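How Do You Teach a Robot to Change the Toilet Paper?

By Keegan McIntyre
May 2020

Think back to the last time you used up the toilet paper. Somebody had to take away the old tube and put a new roll in its place (we do hope it was you!). You probably thought about something else the whole time, maybe lunch, and your hands just got on with it.

A robot can't do that. Its hands don't know anything until somebody teaches them, and that is a surprisingly tricky job. One way would be to type out every tiny move: go left a little, now down, now squeeze, but gently. Imagine writing that for one roll, and then finding out the next roll is a bit fatter, or the holder is a bit higher on the wall. You'd be typing until you were a grandparent!

So the people on the Niris project do something much more like what your family did when you learned to tie your shoes. They show it. A person picks up a pair of grippers, one in each hand, and does the chore with those instead of fingers. A gripper is a sort of pincher with two soft pads at the end, and it works like the hand the robot will have later on. If the person can do the job with just pinchers, then the robot has a fair chance too.

Cameras watch all of this. Some ride right on the grippers, looking out past the pads, and another looks down from up high, the way your own eyes look down at your hands when you're building something. 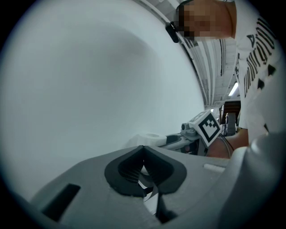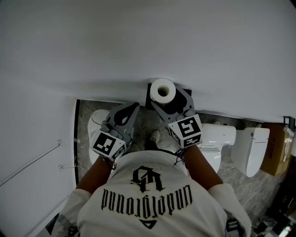
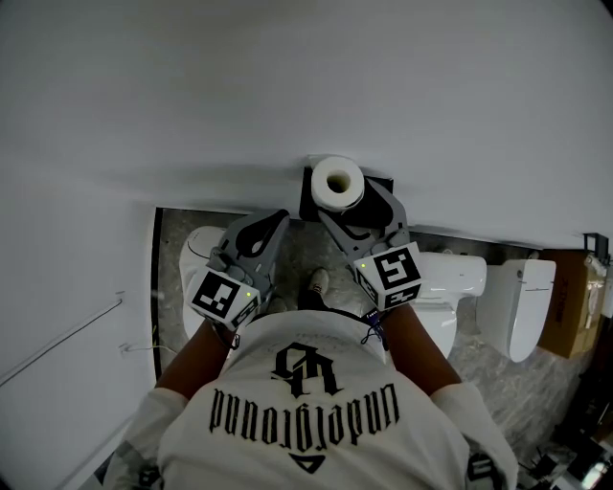
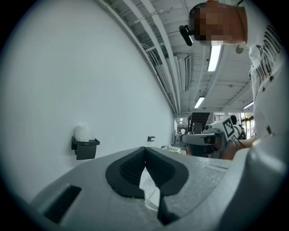

Practicing with the grippers, as the cameras saw it.

Did you spot the white cubes with the blocky black squares on them, in the two pictures that look down from above? Those patterns are called markers. A computer is very good at finding a pattern like that in a picture, and from the way it is tilted and how big it looks, the computer can work out where the gripper is and which way it's pointing. It's a bit like having a friend in a crowd who always wears the same silly hat.

You may have noticed, too, that the pictures with the big gray gripper at the bottom look bendy, with walls that curve like the inside of a bowl. A very wide lens does that. It squeezes a whole lot of room into one picture, so the robot gets to learn from the things off to the side as well.

One try is never enough, I'm afraid. In one round at Niris the chore was done 60 times, with a rest after every 5 tries, and a computer program called Ruchti then studied the recordings, looking for what the good tries had in common.

Want to try it at home? Find 2 pairs of kitchen tongs and a roll of toilet paper, and ask a grown-up to time you while you stand the roll on a shelf using only the tongs. Have 3 turns and write down each time. We'll print some of your results in June, so do send them in, dropped rolls and all!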